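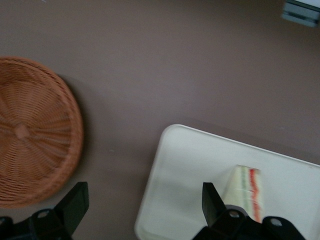
Page last changed: Feb 24, 2024

Sandwich wedge

A sandwich wedge is what you get when you cut a sandwich corner to corner, and I'll admit I wrote this entry mostly because the one on bread rolls was getting so much attention (3,769 views, people!). Some folks say "triangle" or "point." In my house it's a wedge, so that's the title until somebody talks me out of it.

The usual wedge is white bread with a thin filling. Standing on a white tray with the cut face showing, you get the pale bread, a stripe of bright red-orange and a bit of green in the middle, and you can pretty much decide whether you want it from across the table. I do love tomato for the red, but ham does the job too. For green it's lettuce or cucumber. Cucumber should be patted dry first or the bread goes to mush.

Serving

Wedges can lie flat or stand up. I like them standing, point at the top, on a tray with a bit of a lip so they don't slide off when you carry it. A round, shallow wicker basket is the other classic, and the woven kind with a rolled rim looks great next to a plain tray. Line it with a napkin if you're putting bread in it, crumbs get down in the weave and you'll be picking them out till May.

Local names

At the Torach lunch counter in Montoya they sell a wedge as a "cumetti," after the Cumetti bakery that used to supply the loaves. Efua Asante wrote in to tell me the Trornisach cafe does the same thing but cuts each sandwich twice, so you get four little ones. I've added those under "quarters," see entry 296.

See also: Club sandwich; Crusts, removal of; Bread baskets; Tea trays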